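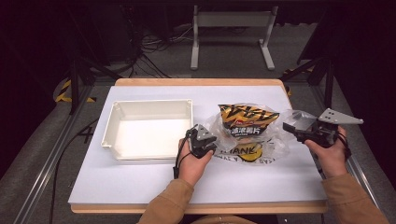
La bandeja blanca, todavía vacía, y las patatas de rayas de tigre

2015-06-05

Llevaba semanas prometiéndome que iba a poner orden en la despensa, y ya sabéis cómo soy con esas promesas: las hago con toda la ilusión del mundo y luego me siento a tomar un café. Pero abrí el armario de arriba buscando la harina, se me vinieron encima 3 paquetes de galletas y entendí que hasta ahí habíamos llegado.

Mi método (por llamarlo de alguna manera) consiste en sacarlo todo a la mesa, poner el tablero blanco encima para no rayar la madera e ir repartiendo por bandejas. Las de plástico blanco, bajitas y con las esquinas redondeadas, me tienen enamorada. Se limpian con un trapo, caben en la balda del medio y, cuando alguien pregunta dónde está lo de picar, basta con sacar la bandeja entera y dejarla en la mesa. Tengo 4 y ya estoy pensando en comprar otra en Diltent, que está en la calle de atrás y me pierde.

Lo de las patatas merece párrafo aparte. Me encantan las bolsas de aperitivos de otros sitios, sobre todo cuando no sé leer lo que pone, y esta, negra y dorada con rayas de tigre y su círculo rojo, me parece una preciosidad. Los caracteres chinos de abajo dicen algo así como 浪浪薯片, y 薯片 son patatas fritas, hasta ahí llego. Sigue metida en su bolsa transparente, toda arrugada – soy de las que guardan las bolsas de plástico por si acaso, y de esas tengo un cajón que tampoco cierra.

El reparto, por si a alguien le sirve: una bandeja para lo salado, otra para galletas y chocolate, otra para infusiones y la última para los sobres sueltos, que se reproducen solos. Las legumbres se quedan en sus botes, y los botes de Gosling, que son altísimos, van al suelo del armario.

Me faltan 2 baldas y el rincón de las especias, que me da mucha pereza – calculo que para agosto estará. Si alguien conoce un buen truco para las tapas que no casan con ningún bote, que me lo deje en los comentarios, por favor.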